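Tukum Simulation Pack: Gallery

Tukum is a set of 6 ready-to-load indoor environments for testing two-armed mobile manipulators before any hardware is committed. Rooms, doors and wall fittings come textured, and each robot model ships with a body view and a gripper view. The renders on this page use default lighting.

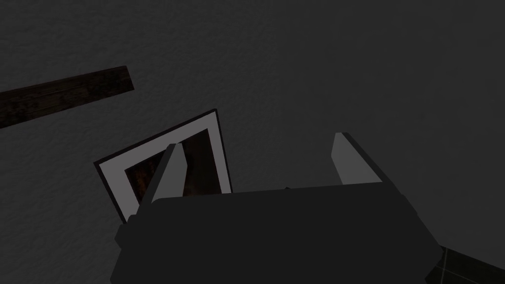
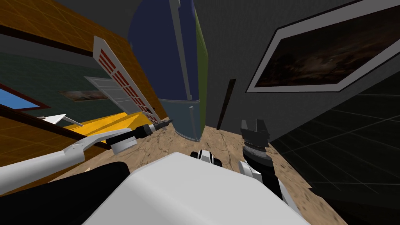
Gripper view with a framed picture behind the left finger (first); body view over both arms, with a white door on the orange wall (second).

Surface textures can be swapped per room – the license covers 200 of them, plus any the customer supplies. Camera pose is set in a plain text file and can be changed between runs.

Single-seat and lab licenses are available from Macaraeg. The lab license allows 2,000 stored runs per project. Version 2 adds randomized wall art and is due in October.

Environment design: Marilou Dalisay
Robot models: Ľubomír Vlček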